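Food colouring and serving size: project report
Ward Mulder and Soon-im Um

2. Method

We wanted to know if the colour of a bowl changes how much porridge people serve themselves. 39 students from Lultden residence took part, each on two mornings in July. They filled a bowl of their own choosing and we weighed it before they sat down. The target serve was 300 grams.

Pink, green and blue bowls were all on offer, and bowls were stacked one inside another between sittings.
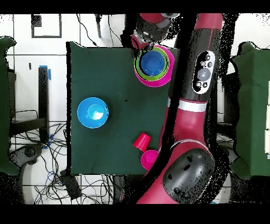 3. Results

Colour made little difference. Students who skipped dinner served themselves more, whichever bowl they picked.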